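打印本页 | 用电子邮件发送

最后更新:10月

Mrema 木砧板套装使用评测:长方形切菜板和带木钮的圆板

我们在 Skeltgate 的厨房换过三次砧板。第一块是塑料的,刀痕里的颜色洗不掉,切过胡萝卜以后就一直是橙的。第二块是竹的,用了一个冬天,从一头裂到中间。再往后就是这套 Mrema,到写这篇的时候已经用了13个月,中间没有换过,也没有返过厂。

套装里有两件东西:一块长方形的切菜板,一块圆板,圆板上带一个圆木钮。买的时候主要是冲着长方形那块去的,圆板算是顺带。Dindville 的那家 Husine 门店里两样摆在一起卖,问过能不能只拿切菜板,店员说不拆。网上的 Husine 店铺也是一样,只有套装一个选项。下单之前我翻过网页,底下有1,881条评价,多数是刚收到货的时候写的,讲包装和颜色,讲用久以后怎么样的很少。我自己当时想找的就是后一种,所以写得长一点。

先说长方形切菜板。四个角是圆的,蜂蜜色偏棕,木纹一条一条很明显。我不太在意好不好看,不过它放在浅色台面上确实一眼就能找到。我们家台面是白底灰纹的大理石花样,以前那块白塑料板放上去,两样颜色混在一起,切洋葱的时候经常把碎末推到板外面才发现。换成木色以后这个问题没有了。

大小方面,切一棵普通大小的白菜够用,要先对半剖开。整只鸡也能放得下,翅膀会搭出去一点。切长的法棍要斜着放。如果家里常擀面,这块不合适,擀一张大饼会超出板边,我擀面还是直接在台面上撒粉。

我称过,切菜板单独是905克,用的是厨房秤,可能有一点误差。这个重量单手拿起来往锅里拨菜没有问题,拨一大堆土豆丝的时候手腕会酸。竹板比它轻,拨起来方便,可是切的时候会跑。这块切的时候也不是完全不动,底下没有防滑脚垫,台面有水的时候会滑。我的办法是垫一块拧干的抹布,垫了就很稳。说明书上建议垫硅胶垫,我没有买。

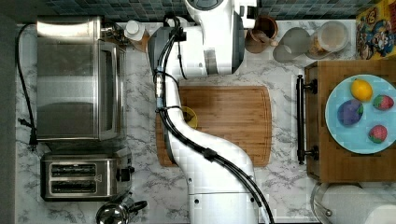 切菜板平时就放在台面中间,不收。左边是烤箱、烤面包机和水壶,这三样每天都要用,插头也不想拔来拔去,能留给切菜的地方就是中间那一段。有人会觉得台面上一直摆着砧板占地方,我试过竖着收进柜子,坚持了两个星期就又放回来了。早上烤面包,直接在板上抹黄油对半切,晚上做饭也不用再去拿。唯一要注意的是别让它太靠近烤箱,烤箱开的时间长了旁边的空气很热,木头单面受热容易翘。我之前那块竹板开裂,我怀疑就跟放的位置有关,没有证据,只是后来我会把砧板往右挪一点。

刀感。硬度适中,中式菜刀剁下去声音闷,不震手。刀痕有,用了几个月以后对着光能看到很密的一片细痕,摸上去略微有点毛。没有出现大块起刺。剁排骨的时候有一处掉了很小的一块木屑,在靠边的地方,我用砂纸磨平了。此后剁骨头我改用另外一块旧的厚墩子,所以这块板能不能长期承受剁骨头,我回答不了。切肉丝、切菜、拍蒜都没有问题。拍蒜会留味道,这个所有木板都一样,用粗盐搓一遍再冲掉,能去掉大半。

染色的情况比塑料板好。甜菜根染过一次,当时很红,洗完剩一层淡粉,过了几天看不出来了。姜黄不行,姜黄粉洒上去没有马上擦,留了一块黄印,到现在还在。我后来切鲜姜黄都在盘子里切。

清洗只能手洗。包装上写着不能进洗碗机,这一点我照做,没有试过。流程是热水冲,软刷顺着纹路刷,用一点洗洁精,马上擦干,然后侧着立起来晾。如果平放着晾,压在下面的那一面干得慢,第二天翻过来颜色会深一块。有一次出门前忘了立起来,回来那一面有一点潮味,晒了一个下午就没有了,没有发霉。

上油。新板到手的时候表面偏干,说明书要求先上三遍食用级矿物油,每遍隔一夜。我上了两遍就开始用了。之后大概是觉得颜色发白了就上一次,没有固定的日子。秋天和冬天屋里开暖气,要勤一点。油不用买 Mrema 自己的那瓶,价钱高,我看成分和普通的矿物油一样,用起来也没有感觉出差别。不要用炒菜的油,放久了会有哈喇味,我妈那块砧板就是这样废掉的。

再说圆板。这件东西说明书里只占了半页,而且大部分在讲保养,没有讲它到底是拿来做什么的。网店页面上写的是“圆形配板”,也等于没写。它是浅一些的蜂蜜色,直纹,比长方形那块颜色淡,两件放在一起能看出不是一个色。如果你买套装是想要颜色统一,这里要扣分。圆板上立着一个短短的圆木钮,颜色比板面略深,偏橙棕一点。板上另外钻了两个小圆孔。 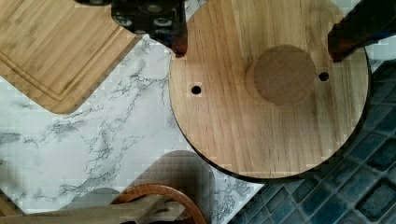 我写信问过 Mrema 的客服,那两个孔是做什么的。回信很快,内容是“可按个人习惯使用”。于是我只能说我自己的习惯。最常用的是拿它盖东西,和好的面团放在大碗里醒,碗口盖上圆板,捏着木钮提起来看一眼,再放回去,比揭保鲜膜省事。面团水分大的时候,板的底面会沾潮气,用完要擦。碗口比板小才行,大盆盖不住。洗好的青菜放在碗里,也可以盖一下挡灰。

另一个用法是把它压在泡着的东西上面,比如泡香菇,香菇会浮起来,压一下能都浸到水里。可是这样等于把木板泡在水里,我做了几次以后底面的颜色变深了,现在改用盘子压。想用它压泡菜的人我也不太建议,盐水泡久了对木头不好,再说这块板厂家没有写能不能长期接触盐水。

当小托盘用不行,中间多了一个木钮,杯子放不稳。翻过来木钮在下面,更不稳。我见到有评价说拿它切水果,我不明白怎么切,刀会碰到木钮。

木钮本身比较牢。刚到手的时候我用力拧过,没有转动,到现在也没有松。手湿的时候捏着有一点滑,木钮的侧面如果带一圈浅槽会好很多。两个孔的麻烦是清洗,面粉干了会堵在里面,要用牙签或者细的瓶刷通一下。我一般趁湿的时候对着水龙头冲,冲得掉。上油的时候孔里也要抹到,拿棉签蘸油转一圈,不然孔边上会先发白。

圆板收纳是个问题。有木钮,叠不进盘子堆里,上面也压不了别的东西,只能放在最上层。立着放会滚。我现在把它扣在一只大碗上,碗放在柜子里,算是解决了。如果厨房小,柜子又满,买之前可以想一想这件东西要放在哪里。

包装和送货。从 Husine 网店订的,纸箱里面是一层瓦楞纸和一个布袋,布袋薄,洗过一次就缩了,装不回去。没有多余的塑料。箱子的一个角压扁了,里面的板没有磕坏。打开的时候有一点木头和油的味道,放在窗边一天就散了。保修卡要在网上登记,登记页面要求填购买门店的编号,网购的没有这个编号,我随便填了零才能提交,后来也收到了确认邮件,不知道真要保修的时候算不算数。

几个我被问过的地方,一起写在这里。

木头的种类,包装上没有写,客服说是“精选硬木”,再问就没有回音了。对木料有讲究的人可能会介意。

两面能不能都用:切菜板可以,两面一样平,没有凹槽。没有凹槽也意味着切西瓜和番茄的时候汁水会流到台面上,我会在旁边放一块抹布。我个人宁可没有槽,槽里藏东西不好刷,切生肉的时候更是这样。我现在一面切生的,一面切熟的,在侧边用铅笔做了一个小记号,隔一阵要重新描一次。更讲究的做法还是分两块板。

变形:切菜板现在放在台面上,按对角会有极轻的晃动,刚买的时候没有。垫上抹布就感觉不到。圆板我拿直尺比过,看不出弯。

和竹板比,这套贵,重,不容易开裂,保养麻烦一些。和塑料板比,切起来舒服,声音小,不能进洗碗机,不能用开水长时间泡。如果家里做饭的人多,又不能保证每个人用完都擦干,我会推荐塑料板,便宜,坏了换一块。

打分的话,切菜板满分十分给8分,扣在底下没有防滑,还有到手以后要自己上油。圆板我给不了那么高,东西做得不差,木钮也结实,就是用到的时候不多,一周能拿出来一两次。如果 Husine 哪天肯拆开卖,我会建议只买切菜板。现在不拆,就要看你醒面团的次数多不多了。

入冬以后我打算把切菜板两面重新磨一遍,用细砂纸,再上油。到时候如果那块姜黄印能磨掉,会在这一页补上。

打印本页 | 用电子邮件发送

本网站使用 Cookie 以记住您的阅读设置并统计访问量。继续浏览即表示您同意我们使用 Cookie。接受 | 管理设置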